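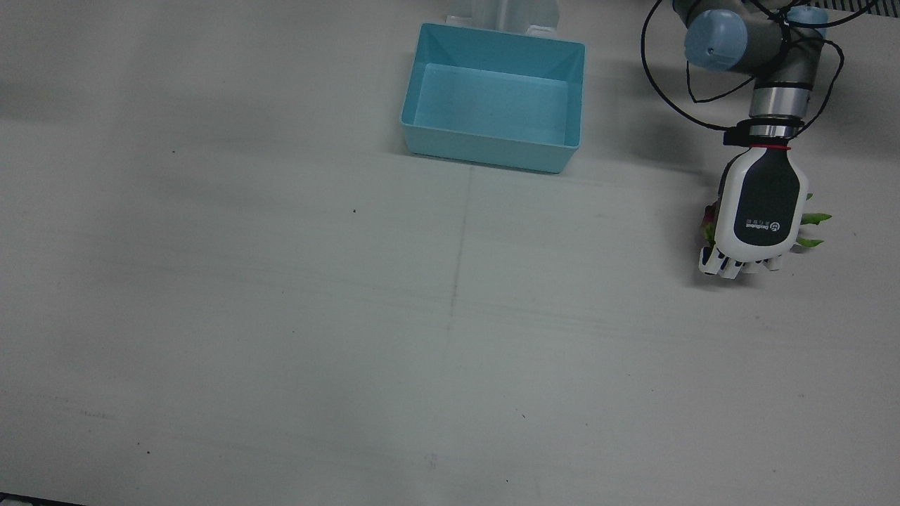
Spare Fingers

The form wanted a number by noon and it was twenty past ten. Saturday. The buyer had one pen, a dead phone charger and a spreadsheet with the word TBD in it eleven times.

Dridine packed fruit. Had packed it by hand since before she started there, and would go on packing it by hand if she didn't get a number in the box. The owners had said so. Put a number in the box or we buy the new cold room instead. They liked the cold room. A cold room had a door and you could stand in it.

So she'd driven to Stodari with the line lead in the passenger seat and a sack of dragon fruit on the back seat, belted in, which was his idea. He'd packed dragon fruit for nine seasons. He didn't think much of the trip.

"How much is just the hand," she said.

The engineer from Stodari was looking at a screen. "Depends on the hand."

"The one with the fingers."

"They've all got fingers."

She wrote that down, crossed it out. Wrote HAND and then 2240 because that was the last thing he'd said with digits in it. "Each?"

"Each. Without the mount. Without the cable."

"What does it do without the cable?"

He thought about it. "Sits there."

Fine. New row. Cable. New row. Mount. The spreadsheet was getting longer at the bottom and there was nothing to do but scroll. The line lead had wandered off to the table and was standing with his arms folded, the way he stood behind new hires in their first week.

"It's holding it wrong," he said.

"It's holding it," the engineer said.

"By the belly. You hold it by the belly, the tips snap. Tips snap, it's a second. You know what I get for a second?"

The engineer did not know. The buyer did, it was on another tab. She went to the other tab and looked at it and felt a bit sick and came back.

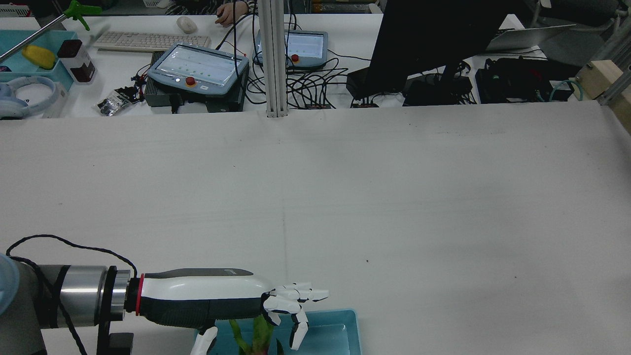 Green things next. The line lead wanted to see it with leaves.

"Ten minutes," the engineer said, "then I need the table."

"What's the wait on an order?"

"On the hand? 90 days."

"The season starts in June."

"Then order in March."

It was April. She didn't say so. She made a row called RENTAL? and a row called RENTAL – HOW LONG and put question marks in both. There was a company called Vidal that rented arms by the month. She had their brochure in the car, under the sack. Vidal wanted a 10 percent deposit and a floor that was level, and the floor at Dridine had a slope to it so the wash water would run to the drain. You put down a grape at the east wall and you could go get lunch and it would be waiting for you at the drain.

New row. FLOOR.

"How many does one of these pack in a shift?" she said. Should of asked that first. It was the first question on the form, even, under the logo. She'd skipped it because it looked hard.

"Of what?"

"Of those."

The engineer looked at the dragon fruit for a while. "We've never run it for a shift."

"Guess."

"I don't like to guess. People put it in a spreadsheet."

She turned the laptop a little away from him.

"400," said the line lead, from the table. He hadn't turned around. "On a bad day, with a cold, I do 400 before lunch. Put that. If it can't do 400 before lunch I don't want it near me."

So she put 400. In bold. Then took off the bold. It was ten to eleven.

They sat on two stools and shared a bag of pretzels while the engineer typed something. On the desk the keyboard clicked and then didn't and then he said hm. She had learned already not to ask about hm. There had been a hm at nine thirty and it cost them a half hour.

"The fingers wear out," he said, still typing. "You'll want spares."

"How many spares?"

"What do your people wear out?"

"Gloves," said the line lead. "Knees."

Row. SPARE FINGERS. She asked what a finger cost and he said he'd have to look, they came from another outfit, Stunix, and Stunix only sold them in sets. A set was a whole hand's worth. So you snapped a thumb, you bought the lot. She asked what happened to the other fingers then and he opened a drawer and showed her. It was full of fingers.

She ate a pretzel.

"Could we buy those?"

He looked at the drawer. He looked at the door his manager used on weekdays.

"I'd have to ask," he said. But he left it open.

The line lead had gone back to the fruit. He wasn't folding his arms any more. He was down with his chin at table height, squinting along it, one eye shut.
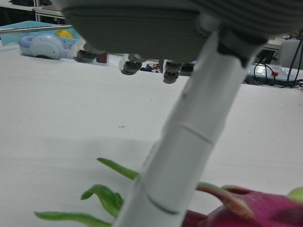
Fruit, stems and a gripper. His side of the table.

"Come look at this," he said.

She came and looked. She didn't know what she was looking at. A fruit, on a table.

"If it came in from there," he said, and held his own hand out flat, then tipped it. "From the stem end. Low. And went under and didn't squeeze. You'd save the tips. I had a kid who packed like that, lefty, drove me nuts. Never broke a tip all summer."

"Can it come in from there?" she asked.

The engineer got up. He got down too, on the other side, so the two of them had their chins on the table like boys at a fish tank. "I'd have to move the bin," he said.

"So move the bin."

"And redo the path."

"How long's that?"

"Hour. Maybe more."

"I've got an hour," the line lead said. He had not, they had to be out of the loading bay by eleven thirty, it was on a sign. The buyer looked at the clock and then went and got the laptop and sat on the floor with it, back against the wall.

Hand. Cable. Mount. Floor. Fingers, new. Fingers, drawer. She added a row for training and then another under it, because it had never said on the form who was supposed to be training who. She left that one at zero. Then she thought of nine seasons and lefties and took the zero out.

"Slower," the line lead was saying. "Slower than that. There. No – back up, do it agian."

She heard the arm start. She typed in a total, looked at it, added the tow fee for the van, and went looking for the send button.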